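The Soup at Flundby

The ferry to Flundby left twice a day in summer and once in winter, and on the Tuesday that Talha Cheema went over to see about his uncle's house it was running on the winter schedule, though it was already March and the man at the ticket window had daffodils in a coffee can.

He had not been on the island for eleven years. He had meant to come, of course, he had meant to come every Easter and every August, and there was always a reason, a job or a girlfriend or a bad tooth, and then the letter arrived from the lawyer in Tirnness and there was no longer anybody to visit. The house was his. So was the boat, which had not floated in a long time, and so was a savings account with 79 dollars in it.

Leif Norðdahl met him on the pier with a wheelbarrow for the luggage. Talha had brought one small bag, but Leif put it in the wheelbarrow anyway and pushed it up the hill with great dignity, stopping every so often to point out who had painted a door and who ought to.

"Your uncle owed me a supper," he said, when they got to the gate. "I don't bring it up to be unkind. He lost at cards on Sunday and he was going to make the soup."

"What soup?"

Leif set down the handles and looked at him the way you might look at a man who had asked what the sea was for. 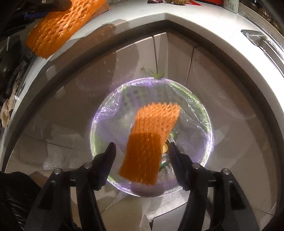

Well, it took most of the afternoon to get the story of the soup, and Leif wasn't the only one who told it. Rizwan Hayat came by to read the meter and stayed. Rizwan Jafri came by looking for the other Rizwan and stayed too, and between the three of them, interrupting each other and borrowing each other's chairs, they explained that the soup had come to the island with a cook named Washington Siqueira, who stepped off a freighter one fall to buy a newspaper and missed the whistle. He had rented the back bedroom from Talha's uncle for a winter, and the winter had turned into nine years. He had taught the uncle exactly one dish before he went home to his sisters, and made him promise never to write it down.

"Which he kept," said Rizwan Jafri. "Stubborn as a gatepost."

"So it's gone," said Talha, and was surprised at how much he minded. He remembered it now, or he remembered the bowl at least, a blue one with a chip, and being told to blow.

"I wouldn't say gone," said Leif slowly. "I've eaten it every other Sunday for twenty years. I know what it isn't."

That was how they went about it. Talha found the big pot behind the water heater. Rizwan Hayat walked down to Butt's, the only grocery, and came back with two bags and most of Mrs. Butt's opinions, and they peeled and chopped and argued until the windows ran. The first pot was too thin. It wanted something at the bottom of it, Leif said, something you could lean on. The second was nearly right and then Rizwan Jafri put in vinegar, and they had to open the door and stand in the yard for a while. 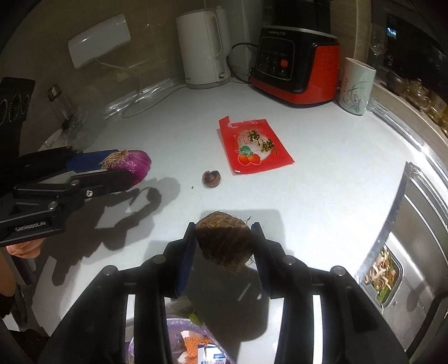 It was past nine by the time they started the third. The wind had come up, and across the water the lights of Tirnness were going out a street at a time. Talha stirred. He told them about the office in the city, and the apartment over the Drikis bakery with its ovens going at four in the morning, and he heard himself making it sound better than it was, and then after a bit he stopped doing that and just told them.

Leif tasted from the wooden spoon. He shut his eyes. He tasted again and passed the spoon along, and each of the Rizwans took his turn with his head bent, as if somebody were saying grace.

"No," said Leif.

"No," the others agreed.

"But it's a good soup."

"Oh, it's a very good soup," said Rizwan Hayat, who was already getting down the bowls. The blue one was at the back of the shelf, and he handed it to Talha without asking.

They ate two helpings each and scraped the pot. Afterward Leif took a pack of cards out of his coat and squared it on the table, and said that the ferry wasn't until noon, and that he supposed a debt could be inherited the same as a house.

Talha pulled his chair in and asked him to deal.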